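Workshop notebook, Cell 2, Grutside building
Entry: September, morning shift
Entered by: Kamran Khokhar
Subject: Cable dress, base rail and wrist hardware, two-arm cell

The cell was taken out of service at the start of the shift for its periodic check. The run counter read 2494 at shutdown. The fault log held two entries since the last check, both for the right arm and both reading "joint 5 torque high" near full extension to the left. The Warrier controller had cleared each of them without operator input.

Cable dress was examined first. The purple cables are routed outside the elbow housing on each arm and along the white link to the wrist. The required slack has been discussed before in this notebook and the rule is repeated for the record: the loop must stay clear of the elbow through the full sweep, and it must not be shortened to make it look tidy. The right cable was found to pull at the wrist connector when the arm was driven by hand to its left limit. The tie on the forearm was cut and replaced one link hole further back. The left cable was left as found.

The cell was then returned to the cloth program at reduced speed, up to 70 percent, with the case and the mat laid out as the operators had them. 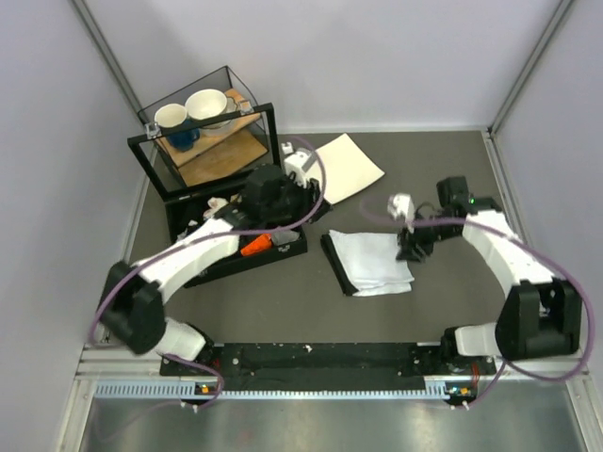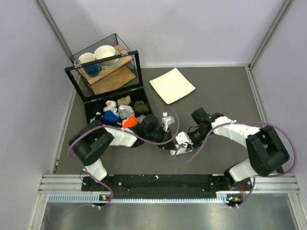 Cell 2, both arms, with purple cables looped along the white links to the grippers.

No torque fault was logged at reduced speed. Full speed has not yet been tried and is not to be used until the jaw alignment has been repeated on both sides. The Barkasach gauge block is in the second drawer and should be returned there.

Base rail: debris on the black rail to be removed with the soft brush and vacuum. Compressed air is not permitted at this station, as it drives lint into the slots and toward the boards. Mounting bolts on both shoulders were checked with the torque wrench and none had moved.

Jaw pads: left pair acceptable. Right pair worn at the inner edge, still within limits. A replacement set has been requested from Flerau; the part number in the binder is out of date and has been corrected in pencil.

Open items
Repeat jaw alignment, both arms, after the rail has been cleaned.
Drive the right arm to its left limit at full speed and read the joint 5 log.
Check the new tie position again at the next periodic check.
Reprint the parts page in the binder.

Cell handed back at 11:40 with the speed limit in place and a tag on the pendant. K.K.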